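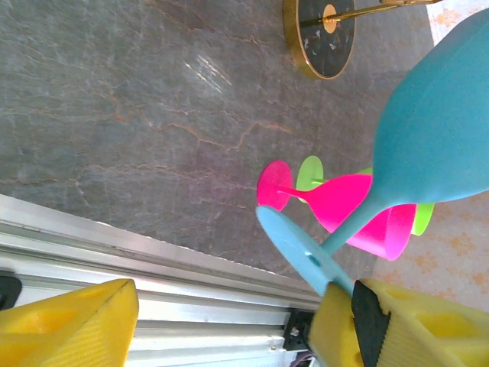
Nadow Document Case, Residency Edition

Relocation > Paperwork and Storage > Document Cases > Nadow

The Nadow is a zippered document case for people moving to another country with original civil papers. It holds birth and marriage certificates, diplomas, apostilles, lease copies and passports in fixed positions, so that a complete application file can be carried to an appointment without repacking. Stivilora makes it in one size, which accepts A4 and US Letter sheets without folding.

Construction

The shell is a coated polyester with a welded inner seam. The zipper runs around three sides and has two pulls that can be joined with a small travel lock (not included). The spine is stiffened on both faces. The case will stand upright on a shelf when it is at least half full, but will lean if it is nearly empty.

Closed height is 381 mm. Empty weight with all inserts is 1,601 g, which is more than an ordinary folder — most of the difference is in the spine boards and the scanning mat. The case fits under most airline seats but counts as a personal item with carriers that measure strictly.

Sleeves and capacity

There are 17 sleeves on a four-ring spine. Each is open at the top, with a short flap, and carries a paper label strip that can be written on in pencil and erased. The sleeves are free of PVC, so toner does not transfer to them in normal storage. Total capacity is over 200 single sheets of standard office paper. Stapled translations and certificates with embossed seals take up more room, and the zipper should not be forced over them.

The first four sleeves are wider and intended for documents that cannot be unbound, such as sworn translations sewn to a copy of the original. Do not remove the thread or ribbon from these to make them fit. Many registration offices treat a translation as void once it has been separated.

Two passport pockets are sewn into the inside front cover. A residence card or permit letter fits behind the second one. 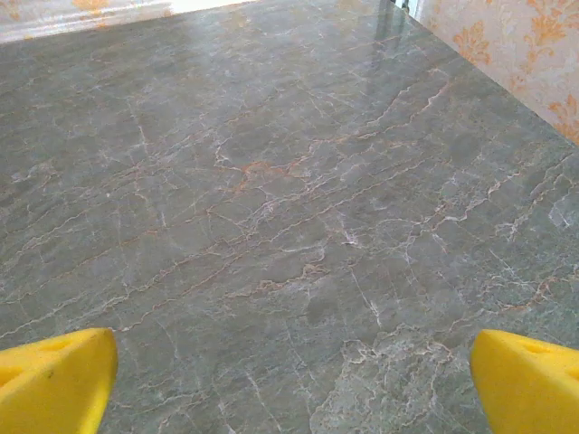
The scanning mat is a matte black sheet, stored in the rear compartment, for photographing papers with a phone when an immigration portal asks for uploads. Automatic cropping works by finding the four straight edges of the page, and the surface under the page affects how well it does this. Polished gray marble with white and rust-orange veins running diagonally across it is a difficult background, as a vein that passes close to a corner can be read as an edge and the shine can wash out a pale sheet. Lay the mat flat, place the document with a margin on all sides, and switch off the flash. Bound papers should be weighted on the spine side only.

Index cards

A set of Morkance index cards is supplied in the front pocket. They are printed with blank fields for document name, issuing office, date of issue, expiration date and number of certified copies. Fill them in by hand. The cards do not list what a particular country requires, and the packing list should always be taken from the current instructions of the office handling the application.

Compatibility

Wolde refill sleeves fit the ring spine. Wolde slim sleeves do not, as their holes sit closer to the binding edge. Third-party four-hole sleeves can be used if they are no wider than the supplied ones.

Care

Wipe the shell with a damp cloth. Do not machine wash or iron. If the case has been in heavy rain, open it fully and take out the sleeves before drying it at room temperature.

In the package

Case with ring spine, sleeves, scanning mat, index cards, spare zipper pull. Replacement mats and zipper pulls are sold separately.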